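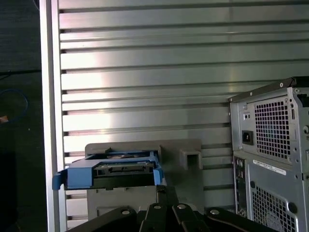 Friday – drive bay cell, caddy pose estimate

Goal for the day: get the wrist estimate of the caddy stable enough that Hegazy stops rejecting it. Hegazy (the planner) wants the same pose from two consecutive wrist frames before it commits to the final approach. It has been timing out on most attempts since the Skurside branch was merged.

Ran the line detector on saved wrist frames with the overlay on. Nearly every strong edge it returns belongs to the ribbed panel behind the holder. The ribs are parallel and evenly spaced, and where the reflections go almost white the detector splits one rib into several segments. The top rim of the caddy is parallel enough to the ribs in this view to be pulled into the same cluster, and the fitted pose then jumps by one rib pitch between frames. Explains the rejections. Nothing wrong in the planner, which I said in May and will now stop saying.

Changes, in order:

1. Hue mask on the blue before edge extraction. Easy win, but the loop of blue cable to the left of the case also passes. Added a region of interest from the bay prior so it is dropped.

2. Masked out our own gripper links. The screw heads are bright points and were being used as corners. Static mask from the hand model, dilated a little.

3. Dropped the rim as the primary feature. Now fitting the tab on the left end plus the rim, with the rim weighted low.

4. Exposure. Locked it on the caddy region. The left ribs still saturate but they no longer matter.

Replayed the 47 saved frames through the new chain. All but two converge. Both failures have the tab partly hidden by the central link, so they are an approach angle problem and should be handled in the planner config.

Fixture side, fixed camera

Sanaa asked whether the contact flag can be trusted at the fixture plate. With the drive upright in its slot and the lower jaw on top of the carrier, the fixed camera gives a clean view of the contact, so I used it to line up the timestamps against the force log.

The flag comes up late. Cause is the filter in the Flolberg driver, which runs a moving average over the wrench before thresholding. I moved the threshold ahead of the filter and added a debounce of 2 samples. Kept the filtered value for logging only. Jérémie should check this against the Surncombe config before it goes into main – they share the driver and may depend on the old delay.

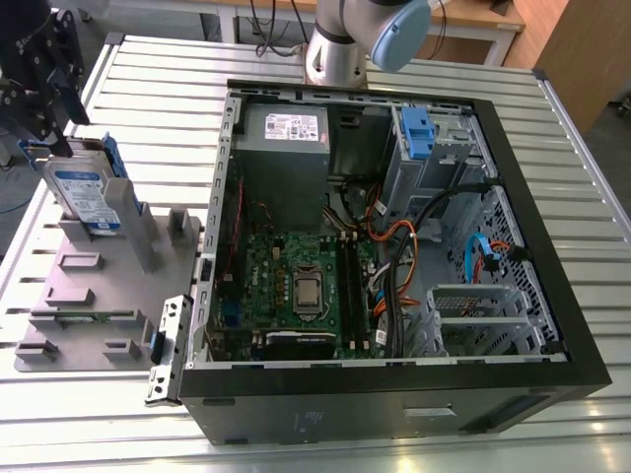 Open items

- Fixed camera calibration. The slatted table gives the same trouble as the ribs: parallel lines, strong reflections along the near edge. Do not use the rails as a reference.

- Collision model of the case. Cables in the open tower are not modeled at all. For now a padded box over the whole interior outside the bay corridor. Crude, but the planner respects it.

- Approach yaw. Try a tilted wrist so that the ribs run at an angle in the image and the tab clears the central link.

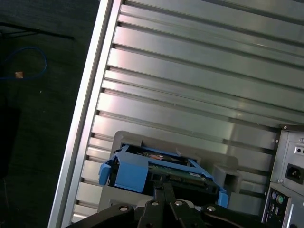 Wrist camera, tilted view. Gripper tips just below the lower edge of the caddy.

Ribs slant down to the right from this angle, and the left tab is in view. I want this as the default pre-grasp view if the reach allows. The pink and greenish reflections on the ribs fall outside the hue mask as currently set. The circuit board on the underside of the drive is green and gives a good secondary region for checking which way round the caddy is facing. Not coded yet.

Parameters are in the Skurside branch under the caddy profile. Sanaa has the overlay script.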